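Lavar menos (y dormir igual de bien)

Me crie en una casa donde la ropa se lavaba por si acaso. Mi madre recogía del respaldo de una silla un jersey que yo me había puesto dos horas y, cuando quería recuperarlo, ya estaba tendido en el patio con una pinza en cada hombro. De ahí me vino la costumbre, supongo, y con ella los jerséis cortos de mangas, los calcetines grises que fueron blancos y una cantidad absurda de tardes esperando a que terminara el centrifugado para poder salir de casa.

La cosa cambió en diciembre, cuando me mudé a Emholm, a un piso donde el tendedero ocupa exactamente el espacio que necesito para llegar al sofá. Con un tendedero así te lo piensas. Empecé a anotar en la libreta de la cocina cada lavadora que ponía, sin ningún propósito científico, y al repasar después los recibos y las notas del piso anterior me salió una cifra que todavía me da un poco de vergüenza: 151 coladas en un año. ¡Y vivo sola! Ni hago deporte (bueno, camino), ni tengo perro, ni trabajo en un taller de chapa y pintura.

Así que me puse a preguntar a todo el mundo cada cuánto lavaba sus cosas, pregunta que recomiendo muchísimo para animar una cena floja. Las toallas dividen a las familias. Los vaqueros generan auténticos bandos. Una prima mía lava los pijamas a diario y las sábanas cuando se acuerda, y lo defiende con un aplomo que ya quisiera yo para pedir un aumento. Mi vecino de abajo separa la ropa por colores, por tejidos y también por «importancia», categoría que no conseguí que me aclarara del todo, aunque las camisas de boda están arriba y los trapos del coche, por debajo de cualquier otra cosa.

Con la libreta llena de opiniones cogí el tren a Gadstead, donde está Zeleke, una tintorería pequeña con el mostrador lleno de perchas y olor a vapor desde la puerta. Yo iba convencida de que me iban a vender un servicio de planchado. Me pasé allí media mañana, de pie, molestando a todo el que entraba a recoger un abrigo.
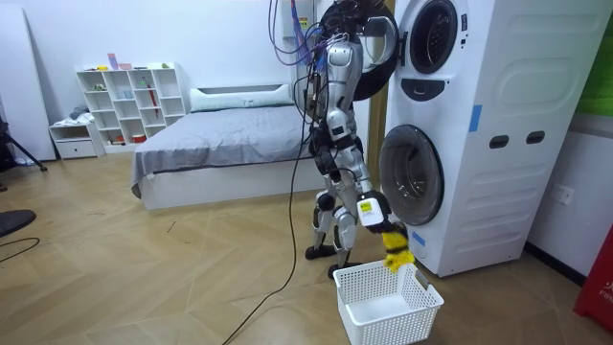
Tolera Hailu me contó que la mayoría de las prendas que llegan a su mostrador no están sucias, están cansadas, y que a muchas les habría ido mejor una noche junto a la ventana. Según él, la gente confunde el olor a armario con el olor a usado, echa el doble de detergente para quitarlo y acaba con una tela acartonada que coge olor todavía antes. Me dijo también que la lana le da pena, así, con esas palabras, y que si por él fuera cada jersey se vendería con una cartulina que dijera «espera».

Me fui con deberes. El primero era el detergente: mirar el tapón, localizar la rayita y no pasarla. Yo nunca había visto la rayita. Llevaba toda la vida llenando el tapón hasta arriba, en plan generoso, como quien sirve vino en casa ajena. El segundo consistía en airear, y ahí me puse estricta y coloqué dos ganchos detrás de la puerta del dormitorio, uno para lo que se puede volver a poner y otro para lo dudoso. Lo dudoso tiene derecho a una noche. Si por la mañana sigue siendo dudoso, va al cesto.

El tercero eran las manchas, y con este me he reído bastante. Resulta que tengo un talento especial para el café. En la panadería de mi calle lo traen de Java, lo sirven en unos vasos sin tapa y yo salgo de allí cada mañana con prisas, de modo que mi abrigo beis tiene ya una biografía. Antes, una gota en el puño significaba abrigo entero a la lavadora (y el forro hecho un acordeón). Ahora moja el puño quien quiera acompañarme en la aventura: agua fría, una pizca de jabón, toquecitos desde fuera hacia dentro, una toalla debajo para que chupe. Diez minutos, y a veces queda una sombra. He decidido que se puede vivir con una sombra.

Lo que no me esperaba era lo mucho que iba a cambiar mi manera de comprar. Cuando sabes que una camiseta la vas a lavar a mano o que esa falda pide programa delicado, la miras en la tienda con otros ojos - la etiqueta de composición antes que la del precio, y eso que yo soy muy de precio. He devuelto un vestido precioso por culpa de cinco símbolos tachados en fila. 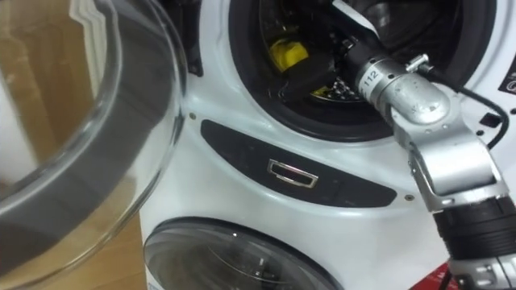

La puerta de arriba, abierta, con una pieza amarilla dentro.

También tengo mis líneas rojas, que no quiero que nadie salga de aquí pensando que predico la roña. La ropa interior y los calcetines, un uso y fuera. Las sábanas, cada semana, y en agosto incluso más. Los paños de cocina, sin discusión posible, y a temperatura alta. Las fundas de almohada las cambio más que nunca, ya ves tú, con el hueco que han dejado los jerséis. Y el tambor no se llena hasta que la puerta protesta: tiene que caber la mano abierta por encima de la ropa, otra cosa que llevaba haciendo mal desde la universidad.

Mi madre, por supuesto, no está convencida. Vino a verme en primavera, inspeccionó los ganchos, olió un cárdigan con los ojos cerrados y no dijo nada, que en ella es casi un aplauso. Luego me lavó las cortinas. Le había pedido expresamente que no tocara las cortinas, pero tenían, me explicó ya con la barra en la mano, «un aire».

Sigo apuntando las coladas en la libreta, ahora en la página de las recetas. Hay semanas de dos y, cuando vienen mis sobrinos con sus rotuladores, semanas de cinco. Del abrigo beis ya os contaré, que esta mañana he vuelto a pasar por la panadería.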